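**Slow cooker or pressure cooker for a small kitchen?**

**torkholm_pantry** wrote:

I've got room for one bench appliance and up to $120 to spend. I cook for four, mostly beans, curries and the odd brisket. The Malik slow cooker is on special at the moment and the Sanis pressure cooker is a bit more. Which one gets used more in your house?

---

**gumleaf607** wrote:

Pressure cooker. Dried chickpeas are the whole argument for me. I buy them in bulk, soak them overnight, cook 500 g at a time and freeze what we don't eat that night. Tins have gone up so much that I stopped buying them in April.

---

**Hina Usmani** wrote:

I'd go the other way. I leave for work at seven and want dinner ready when I walk in. A slow cooker does that with no timer and no valve to clean. Mine is a second-hand Malik and it's 14 years old. The glaze has gone dull, the lid knob is a replacement, and it still does a lamb shoulder every fortnight.

Please don't put dried kidney beans straight into one though. They need a proper boil on the stove first.

---

**gumleaf607** wrote:

> no timer and no valve to clean

The valve takes a minute. The Sanis has a delayed start as well, so you can have dinner ready at six if you want.

---

**Hina Usmani** wrote:

I wouldn't leave raw meat sitting in a delayed start all day in summer. Fine for soaked beans, maybe, but I'd want them in the fridge until I was home.

---

**benchtop_bert** wrote:

Agree with Hina on the meat. Otherwise I don't think there's much in it. I use a heavy pot with a good lid in a low oven and own neither.

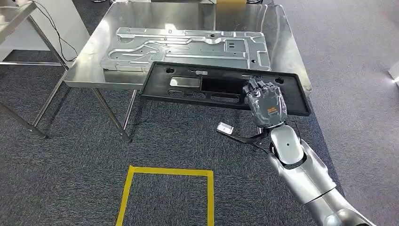
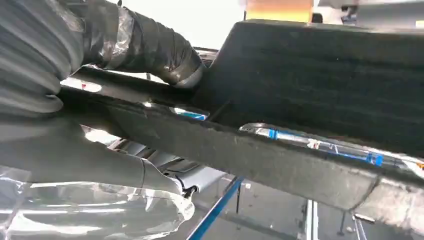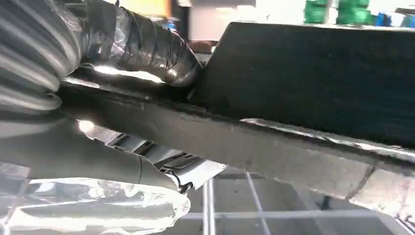

*Black panel on the steel table in the first one, close-ups of the arm in the other two.*

If you do buy, check the price of a spare seal before you decide. The one for my sister's old pressure cooker cost nearly as much as a new lid.

---

**porkside_jo** wrote:

Has anyone had the Sanis more than a couple of years? Mine smells of curry no matter what I do to the seal. I keep a second one for rice and porridge now.

---

**gumleaf607** wrote:

Three years here. Same smell. Leaving it in the sun on the windowsill helps a bit.

---

**torkholm_pantry** wrote:

Thanks all. I'm home most afternoons, so leaving it on all day doesn't matter much to me. Leaning towards the Sanis for the beans - I'll price the seals first and keep doing brisket in the oven.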